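Setting up the heating timer for the church hall

These instructions cover the web-based timer fitted at Flestton church hall. The units at Clenau and Zimden use the same software, but their zones are numbered differently, so check the card inside the boiler cupboard first.

Before you start

You need the bookings list for the coming month, the hall login and a computer on the hall network. The timer page does not load properly on most phones. Groups that use only the kitchen do not need the main hall zone.

Adding a booking

Open the timer page and log in. Choose Zone 4 for the main hall. Press Add Period, then enter the start and end of the heating, which differ from the times on the bookings list. In winter the hall needs 4 hours to warm up from the frost setting. Between April and October, one hour is enough. Set the heating to end 30 minutes before the group leaves.

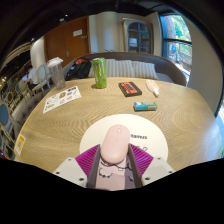 Periods already on the weekly grid can be changed without deleting them. Click the coloured bar once to select it, then drag either end to the new time. This is easier with a mouse than with a trackpad, and any plain one with a scroll slot near the front, like the pink one shown, will do. Scroll down to reach the evening hours. Press Save before changing zone, or the edit is lost.

Checking the result

Go to Summary and compare each line with the bookings list. Overlapping periods are shown in red and must be corrected by hand. Error 814 means that the timer has lost contact with the boiler. Switch the receiver off at the wall, wait one minute and switch it on again. If the error returns, ring Dalibor Kratochvíl at Esfahani Heating and leave the boiler alone.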